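Trostitz lighting fair, Thursday. Got in at ten, hall already packed. Bellis had the big stand — 304 fittings on one wall, mostly garden spots and step lights. Nice dimmers. Prices not on show, had to ask twice.

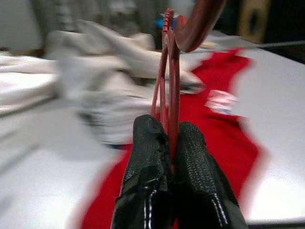 After lunch over to Vovevholm for the streetlamp talk. Emrys Bevan spoke, too fast, but good on glare. Their new lantern is 269 a unit if you take 900. Didnt get a sample. Tirnby stand shut by four, will ring them tommorow.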